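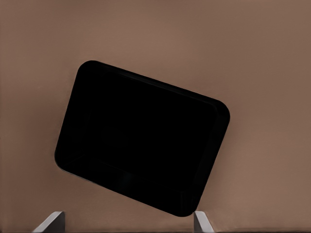 About the Gripper Evaluation Group

Mivero compares end effectors, wrist cameras and motion controllers for companies that handle mixed goods in small quantities. The group was set up by Judit Gulyás and Chaimae Abdelaziz after several years of commissioning pick cells for other integrators. It has offices in Prutthorpe and Bragança. Simulation work is done in Prutthorpe. Bench testing on physical arms is done in Bragança.

We do not sell hardware and take no commission from suppliers. A customer pays for a test plan, a set of runs and a written report. The report states which combinations were tried, under what settings, and how each one failed when it failed.

What we test

Most requests concern two-finger parallel grippers. The variables are finger geometry, pad material, stroke, closing speed and force limit. Suction cups and three-finger hands are tested on request, but the baseline for every comparison is a parallel gripper with rigid angled fingers. Keeping the baseline fixed lets us set a new result beside an old one without rerunning the old one.

Cameras are tested for placement first and resolution second. A wrist view that includes both fingertips gives the controller a direct reference between tool and target. It also loses part of the workspace to the fingers, and a large item brought close to the lens can hide most of what remains. We record approach sequences from several heights and score the controller on each height separately. Averages across heights are left out of our reports.

Controllers are run against identical start states. The random seed, the object poses and the light settings are stored with each run, so that a supplier who disputes a result can replay it.

Simulation before hardware

Every project starts in a rendered workspace: a plain tabletop, soft overhead light and a set of household and food items. Produce is included in the standard set because it covers several grasp problems at low modeling cost. A banana has a long curved body and a preferred grasp axis. An apple is close to a sphere and can be approached from any side, but it rolls if one finger touches early. Small citrus fruit tests the lower end of the stroke.

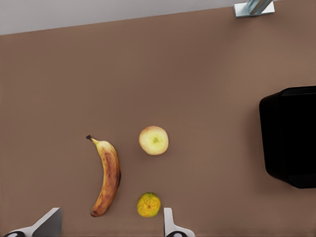

The standard set also contains dark and glossy items. These cause more trouble for depth estimation than for the gripper itself. Edges against a matte surface are usually recovered well, while the interior of a black part may return little usable signal. We therefore log perception errors and grasp errors in separate columns. A missed grasp caused by a bad depth value is not charged to the fingers.

The current library holds 149 object models. A full comparison of two grippers uses 930 trials per gripper, and a short screening uses 769 trials in total. Combinations that pass the screening go to the bench, where the same poses are set by hand with a printed template under the arm.

Known limits

Contact friction in simulation is an estimate. Soft pads, thin film packaging and anything that deforms under its own weight are poorly represented, and we advise customers to skip the simulated stage for those goods. Reflections on glossy surfaces are approximated and differ from those under warehouse lighting. Cable drag at the wrist is not modeled.

Close-range views remain the weakest condition for most of the controllers we have tried. Once the target extends past the edge of the image, pose estimates drift and the arm tends to stop early or overshoot. The Flolletti controller project, opened in May, deals only with this condition. 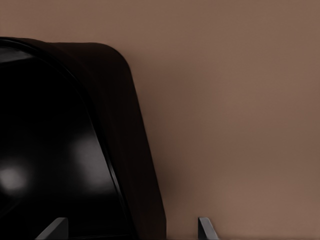 People

Judit Gulyás: test planning and customer reports.
Chaimae Abdelaziz: controllers, replay tools and the run database.
Fanni Vörös: object models, rendering and camera calibration.
Lilla Hegyi: bench testing, Bragança.
Viktória Bakos: finger design and machining.

Working with us

Send the item list, the arm model and the gripper candidates. CAD files are useful but not required for common shapes. For unusual items we ask for 2 physical samples, one for measurement and one for the bench. Samples are returned at the end of the project unless they are perishable.

Test plans are quoted at a fixed price. Raw logs are delivered with the report and belong to the customer.

Page last revised July 30, 2026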